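Tea corner

A tea corner is a small self-service spot where hot drinks are made, usually in an office, guesthouse, waiting room, library or shared kitchen. At its simplest it is a kettle, some cups and a supply of tea. At its best it is one of the most pleasant places in the building, and it has picked up its own customs, furniture and arguments along the way. The term also covers the supplies themselves, so that a host may speak of "filling the tea corner" when only a tray is meant.

Name and scope

English has several near-synonyms. "Tea station" is common in offices, "hospitality tray" is the hotel trade's word, and "tea point" turns up on British floor plans. "Tea corner" is the older household expression and is still the usual one in Breltia, a hill town where guesthouses have long taken great pride in theirs. A tea corner differs from a tea bar in that there is no staff and nothing is sold. It differs from a pantry in that everything in it is meant to be used on the spot.

Origins

Making tea for yourself in a public place depended on three things becoming cheap and ordinary: the tea bag, the electric kettle and single portions of sugar. Tea bags came into commercial use in the early twentieth century and spread slowly at first, with many drinkers sticking to loose leaf and a pot for decades. The electric kettle that switches itself off arrived in the 1950s, and what a difference it made! An unattended kettle had always been a worry. Now it could be left in a bedroom or at the end of a hallway with a box of tea bags beside it, and a guest who woke at 5 a.m. could have a hot cup without ringing for anyone.

In Breltia the change came through the boarding houses on the mill road. The Mertens guesthouse is usually named as the first in town to give up its morning tea round and put out supplies on the landing, and its neighbors copied it within a few seasons. A town survey later listed 3,076 guest beds in Breltia, almost 500 of them on landings that shared a single tea corner.

Trays and dividers 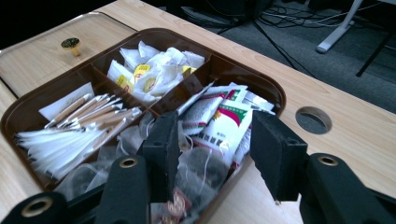
The divided tray is the heart of the whole arrangement, and it deserves more attention than it gets. A good one keeps black tea away from mint and fruit blends, whose scents travel easily through paper. It also lets a person choose quickly while the water heats. Early trays were often cutlery drawers or sewing boxes put to new use, and some collectors in Breltia still hunt for those — the baize-lined ones are especially loved.

Purpose-made trays come in two broad families. Upright racks stand each bag or sachet on edge, like cards in a file, and show off a wide choice beautifully. Open trays have shallow wells and let everything lie in a heap. Racks look tidier on the first morning, but open trays are quicker to refill and take odd sizes without complaint. The Durar pattern, a deep open tray with sloping inner walls, became popular with office buyers and was sold with a lid for storage overnight.

What goes in the wells varies by region and by host. Black tea and sugar are close to universal. After that come green tea, herbal blends, instant coffee, powdered creamer, sweetener, honey and, in generous houses, a biscuit. Lemon in small packets has its defenders too.

Surfaces

Whatever the tray stands on has to put up with hot cups, drips and the slow brown stain of forgotten tea bags. Stone and glazed tile are the toughest choices and the coldest to look at. Laminate is cheap and wipes down well. Wood is the favorite of many hosts all the same, and a well-kept wooden top makes a tea corner feel like part of a home.
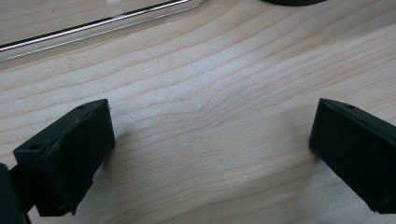

Photo credit: Mertens Guesthouse Collection, Breltia

Wood does ask for some care. Tannins in tea react with iron, so a steel spoon left in a puddle on bare oak can leave a blue-black mark that goes surprisingly deep. Oil finishes are easy to patch but let stains in sooner. Varnish keeps liquid out until it chips, and then water creeps under the edges and clouds the finish. Puvwood, a workshop that supplied many Breltia landings, sold its tea shelves with a raised lip along the front and a small pot of matching wax, and shelves of this type are still in daily use. Its best-known model was made in two runs, the first of 400 and the second of 1,000, and the two can be told apart by the shape of the brackets.

White rings on a finished top are usually moisture trapped in the finish itself. Gentle warmth and a dry cloth will often clear a fresh one. Dark rings have reached the wood and generally call for sanding.

Customs

Every shared tea corner grows rules, written or not. The most widespread is that whoever empties the kettle fills it again. Another is that the last bag of any kind may be taken, but the empty wrapper should go in the trash and not back in the tray. In Breltia guesthouses it is good manners to bring a few bags of your own from home and leave them behind on departure, and this wonderful habit means that a landing tray in September, at the end of the walking season, may hold teas from a dozen countries.

Offices tend to split over spoons, milk and who buys the good tea. Some keep a shared fund, others a shelf of labeled private boxes beside the common supply.

See also

Tea bag
Electric kettle
Sugar packet
Break room
Breltia guesthouses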